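Home | Guides | Set-Up | Spare Parts | Contact

Reading time: 3 minutes

Section 3. Placing your Kastex work table

Take your time with this part, as a table that starts out in a good spot is a pleasure for years.

1. Set the table on a smooth, level floor, clear of any marked walkway.

2. Put the tray along the left side.

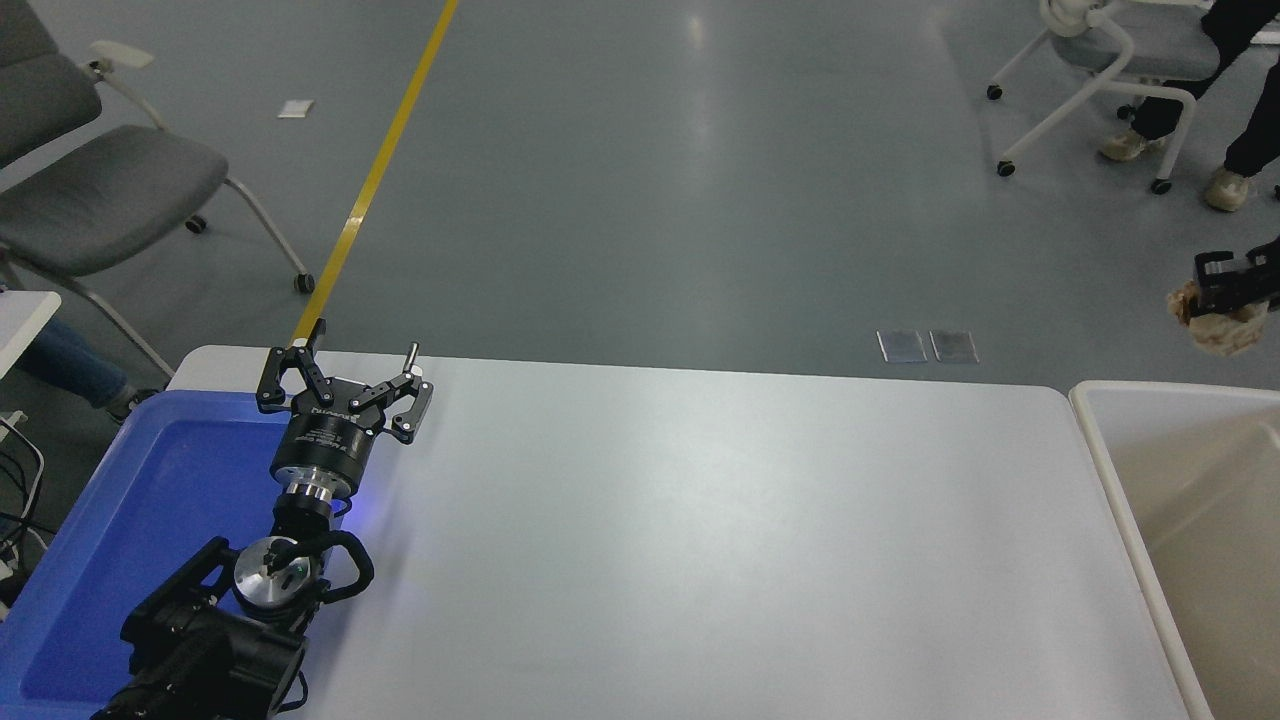
Fig. 3: White table with the blue tray at left and a beige bin at right.

3. Leave a small gap before the bin, so you can lift it out easily (we do love a tidy bin!).

Note: The top holds up to 95 pounds, spread evenly.

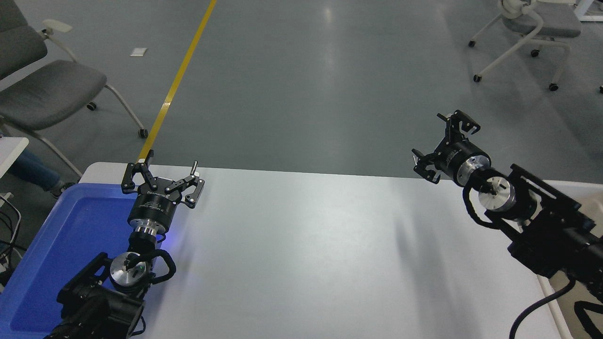
4. Roll your chair up and check that the casters turn freely.

Caution: Pick up paper scraps from the floor before moving the table.

Contact Kastex, Drarkbridge | © Kastex | Back to top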